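I'd been putting off sorting my stockroom for months, and then Leire Segura asked how I send out so many little parcels of beads without losing my mind. So I've finally written down how I set up my shelves. You'll need one free evening and a strong cup of tea!

## Start by emptying one shelf

Just one. If you pull the whole lot out you'll be stepping over it till May (ask me how I know). Wipe the shelf down, then put everything into piles by how often you reach for it.

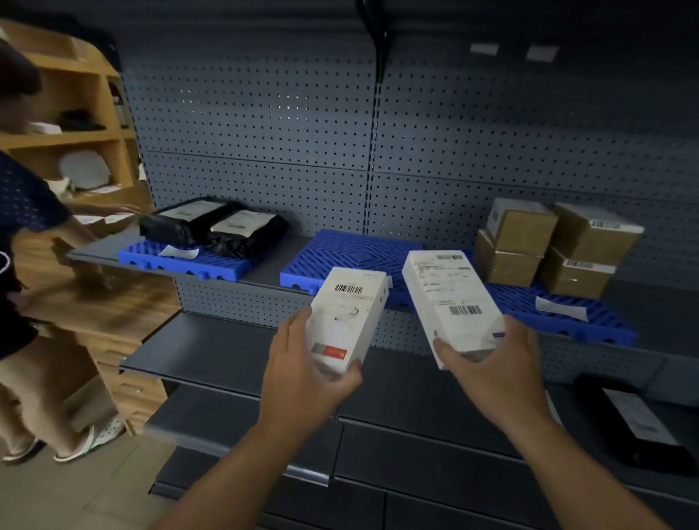 Your most-used stock goes between hip and shoulder height, and heavy things go underneath. I keep my own bestsellers there and the Christmas bits right up top where I need the steps. Boxes with the barcode at one end, like the white one in the left hand, are best stood so that end faces out, and then you can scan them without lifting anything. It took me far too long to work that out.

## Give everything a home

I write a shelf letter and a number on masking tape, so B3 is shelf B, third spot along. Kiri Goodwin uses a proper label printer and hers looks gorgeous, but tape peels off cleanly when you change your mind, and you will.

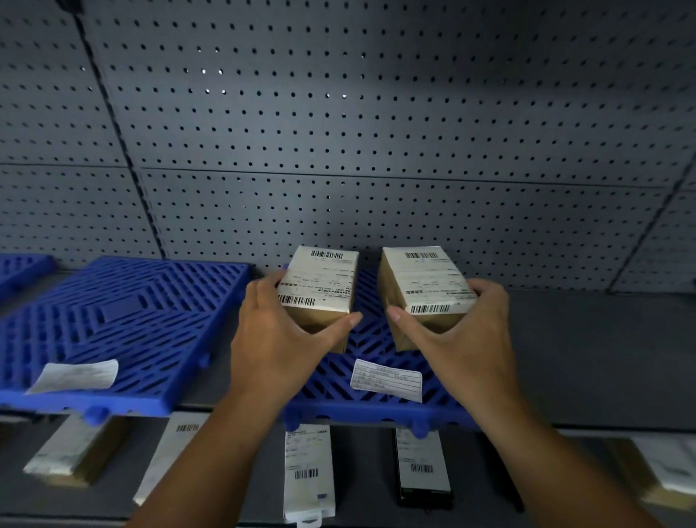

Then put the same code in your stock list. Mine is a plain spreadsheet with 2 columns, item and spot, and it took about 15 minutes to fill in.

## Keep it tidy

New stock goes behind old stock, always. Leave a hand's width free at the end of each row too, or you'll never get a box out without knocking its neighbour over.
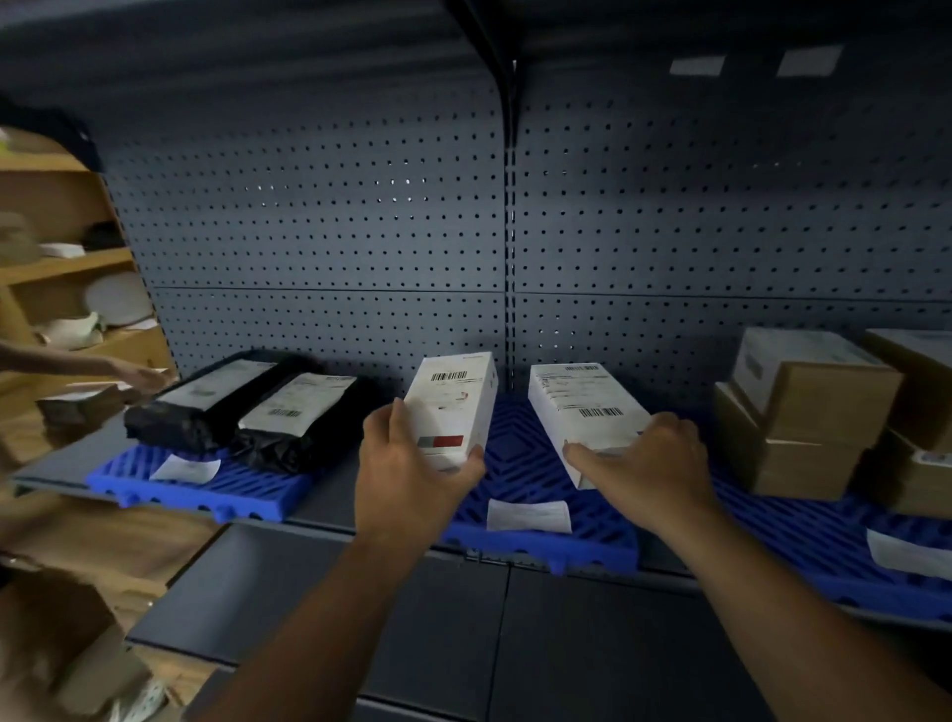 Once a month I pick a shelf and check it against the list. If something's in the wrong spot, I move it back there and then, before the kettle goes on.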